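### 3.2 Frame fit and wearing time

I came into this part of the study expecting lens coating to matter most, and I was wrong. We asked 322 people who wear glasses every day to try the Riltano and Galli frames for 2 weeks each and to jot down when they took them off. Most of the notes were about noses and ears! Slipping came up far more often than glare, and the heavier Galli frame got the worst of it (see Section 4 for the full breakdown).
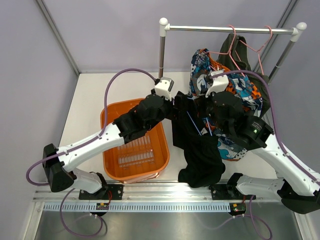 **Figure 3.** Dual-arm robot in its enclosed cell, with an orange plastic basket.

Vlasta Kadrić did all the fittings at the Setow shop, and I think that helped us a lot – one pair of hands, one way of bending a temple arm. We did lose 8 people early on, mostly folks who got a new prescription partway through, and I left them out of the averages. Vittoria Caputo wanted them kept in. We argued over it through most of June, so her version is in the appendix for anyone who'd like to compare.

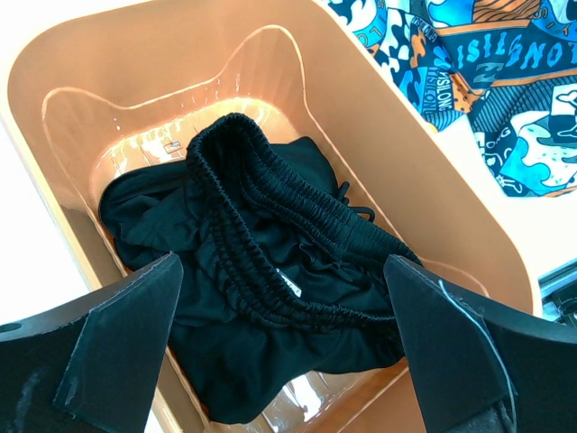 ### 3.3 Nose pads

For the second round we swapped the stock pads for softer ones from Ploston and went back to 200 of the same wearers. I kept the diary form exactly as it was, right down to the typo in the third box, so the two rounds could be read side by side.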